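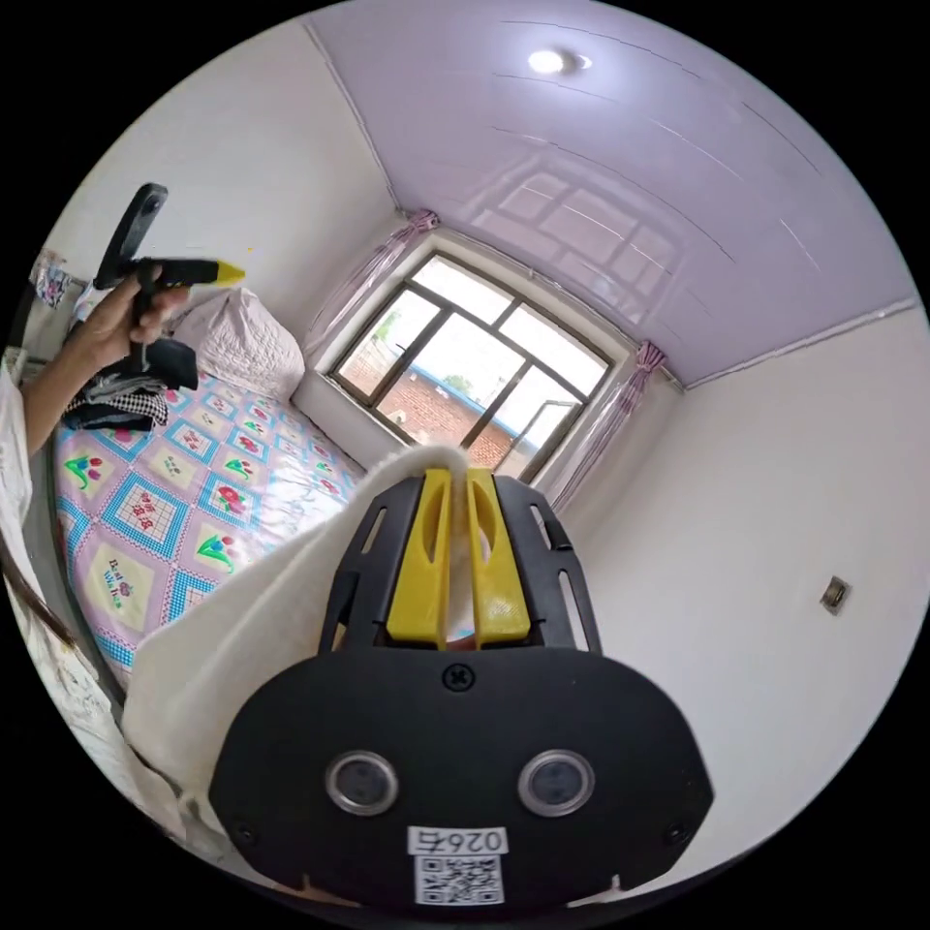
Adwoa Arthur

2018-08-20

Second wash test on the plain cotton sheeting, continuing from the Bostwood piece. Same machine, same powder, 40 degrees, line dried in the yard. I cut the new pieces on Friday from the Lilosholm roll and marked them in pencil this time — the laundry pen bled on the last lot and made the edges hard to read.

Before washing, each length measured 2,013 mm along the warp after lying flat overnight. After the first wash and an hour under the press the Lilosholm pieces had lost more than I expected in length and hardly anything across. The Zimavton pieces went the other way, which makes me think I mixed up warp and weft when I cut them. Checked against the selvedge on the offcut and I had. Labels swapped, figures in the table corrected in red.

Ita Ní Mhurchú asked whether the hems should be sewn before or after the first wash. Hems after, in my view. The one I sewed first has puckered all along the stitching, and pressing it damp only took out the worst. She thinks the thread is shrinking more than the cloth. Could be. We have 2 reels of the old polyester thread left, so I will run a hem with that and one with the cotton and wash them together.

Hand feel: Lilosholm still stiff after one wash, some dressing left in it I think. The rinse water was cloudy. Zimavton softer but it creases if you look at it, and the fold lines from the bolt are still there. Left one folded on the shelf and one hanging to see whether that makes a difference by the end of the week.

Meter on the machine read 1,302 at the start of today's load. Write it down every time please, the July page has gaps.

The steam iron is leaving brown spots again. Descaled it, ran it over a rag until it came clean, spots came back after nearly 100 strokes. Used the dry iron and a damp cloth for the rest.

To do:
Cut two more Zimavton lengths, right way round
Hem test, both threads
Ask Ita for her notes on the December batch
Pegs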